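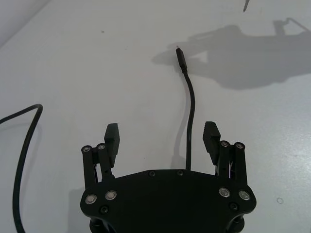

Jivus Breathing and Gentle Yoga Classes
Progress report to the Dernden Fund
Prepared by Hiwot Gashaw, program coordinator
20/06/2026

What we have done since the last report

The classes started again in January in the small hall at Carré, after the heating was repaired. In this period we held 33 sessions. Our attendance book shows 527 visits, and the largest class had 24 people. We had planned for a maximum of 20, so for that evening two participants brought their own mats and the others shared the space by the door.

Each session still has the same order: quiet sitting, slow breathing, gentle postures on the mat or on a chair, and a long rest at the end. In the first weeks we kept the rest at five minutes. Many people asked for more, and now it is ten.

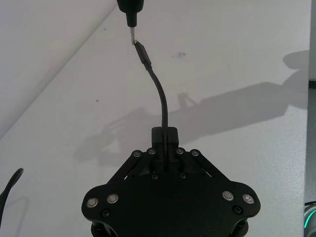

The chair group has grown more than the mat group. In our application we described it as an option for older participants, but people of different ages have joined it, among them several who stand all day at work and prefer to sit in the evening. The teacher has therefore changed some of the postures. The standing balance is now done with one hand on the back of the chair, and the twist is smaller and slower than before.

We also tried a short meditation with a spoken count. It was not liked very much. Some participants told us that they followed the numbers and forgot the breath, and we have gone back to a simple bell at the beginning and at the end.

Changes to the plan

The plan included a morning class in Lendgate. This class has not started. The room we were promised is used by a dance school until the summer, and the other room we visited has a stone floor -- too cold for lying down, even with two blankets. We have asked for a new date and we wait for the answer. The money for the morning class is not spent and stays in its own line in the budget.

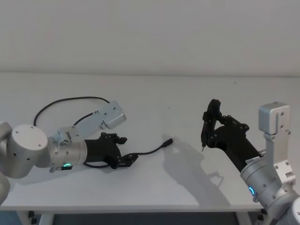 Spending

The main costs were the teacher's fee and the hall. The hall price did not change. We bought blankets and firm cushions, and we replaced the mats that had become thin at the heel. The printing of the class card cost less than we expected, because the same card is used for both groups. The full table is in the attachment, with copies of the receipts.

What participants tell us

At the end of the term we gave out a one-page form. The most frequent answer was about sleep -- people write that they fall asleep more easily on the evening of the class. Three forms say that the music is too loud during the rest. We now play it only while people arrive. 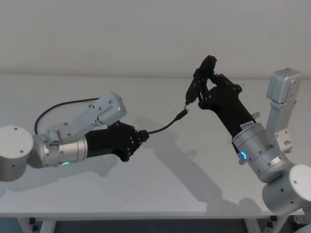
Two robot arms with a charging cable and a small handheld device.

Next period

We will continue the evening classes at Carré without a summer break, except for two weeks when the building is closed. The teacher will add one longer session for people who already know the breathing exercises. If the room in Lendgate becomes free, we will open the morning class with the chair group first.

We would like to ask the Fund for one decision: may we use a part of the unspent morning money for a second teacher in the evening? With a full hall, it is difficult for one person to watch both groups during the postures. We would need your answer before the new class cards are printed.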